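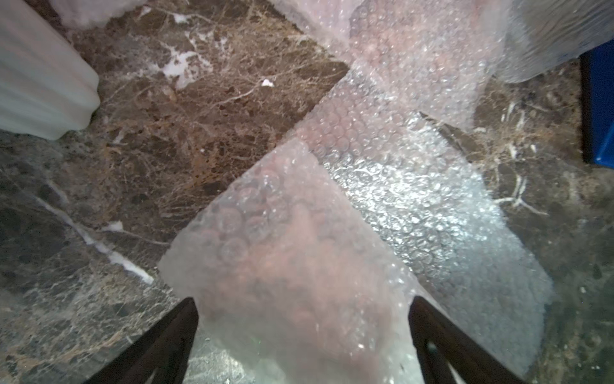 Packing for the Mulligan pottery sale has properly taken over my week, and I'm loving it! Solange Cordeiro has given us the whole back half of Jetesora for the weekend, with room for up to 200 pieces (I've got 13 in, mostly jugs). Each one gets swaddled in clear bubble wrap until all you can make out is a reddish-brown blur through the plastic, so do label yours before you wrap it. I didn't, and now I'm guessing.

Doors open at 2 on Saturday. Réjean Penner is bringing his big platters and Jucélia Meireles has promised those little salt pots everyone fought over last time. Last year's sale made £2650 for the new kiln – fingers crossed for more! If you've any spare wrap or sturdy boxes at home, drop them at the side door on Saturday morning and Solange will find a use for them.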